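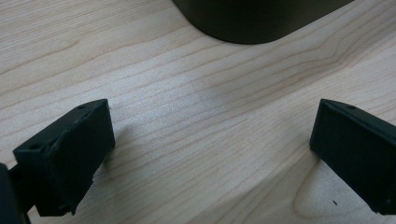

Light wood tabletop, seen close up.

Morkora Hard Wax for Tabletops
Item 1441

A wax for people who own a wooden table and also eat at it. Morkora goes on with a rag, buffs to a low sheen and smells faintly of oranges until the next morning, when it smells of nothing at all. We consider both of these features.

Zapata has sold this wax since Ramiro Palacios got tired of customers asking what he put on the shop counter. The recipe has changed once, in the days when it set so firmly in the can that people were mailing us photos of bent spoons. The current version can be scooped with a fingernail in February.

What it does
Slows down spills long enough for you to find a towel. Softens the look of fine scratches. Makes pale woods a little warmer in color, so try it on the underside first if you like your table exactly as it is.

What it doesn't do
Fill dents, remove ink or rescue a surface that somebody has been cleaning with bleach. White rings from hot mugs sometimes fade and sometimes stay for good. For deeper trouble see Cliveso filler sticks, sold separately, as everything is.

How to use it
Wipe the table and let it dry. Rub in a thin coat along the grain. Thin means thin – if you can write your name in it, take half of it off again. Wait 50 minutes, buff with a clean cotton cloth, then repeat. Two coats are enough for a kitchen table. Keep hot pans off it overnight. Spread used rags flat outdoors to dry before you throw them out.

Sizes
Small can: one average table, 2 coats.
Large can: one average table, 2 coats, plus the chairs you forgot about.

Goes well with
Mimo buffing cloths, which are squares of cotton with a hem. An old T-shirt does the same job and we have stopped pretending otherwise.

From customers
"Table looks great. The lid is still a pain." – Iara Echeverría
"Bought it for a desk, used it on the desk, then on every door in the house. Send more." – Brenda Pereyra

Returns accepted on unopened cans. Opened cans are yours, along with our sympathy.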